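Iltberg Document Carrier 415

Home > Travel Papers > Carriers

Anyone who has sat through an immigration appointment knows the folder is never big enough. The Iltberg 415 holds 400 letter-size sheets, which should cover one family petition and most of the letters saying your earlier letters were received.

Twelve tabbed sections, blank, because the office renames its forms faster than we can print labels. Passport sleeves close with a flap. The outer pocket is for the appointment notice, the one page every guard will ask for and the first to vanish.
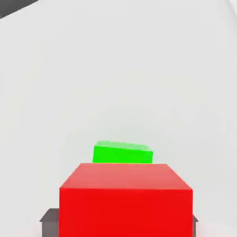
One buyer in Girov wrote that hers went to three hearings and a consulate, and that the zipper has held up better than her patience. She would like a longer shoulder strap. So would we; it arrives in January.

Item no. 1712. Gray or navy. Translations, stamps and good news not included.

Also in stock: the 600, for people with an appeal pending.

Page updated 2026-05-14

Comments (3)

Ilania: Tabs are sturdy. Clerk still wanted everything in a different order.

Thân: Does the 600 fit under an airplane seat?

Ilania: Mine did, once I took out the tax returns.

We use cookies to remember your cart. Accept / Settings

Related items
Passport Sleeve, Set of Four
Photo Envelope, Stiff
Iltberg Document Carrier 600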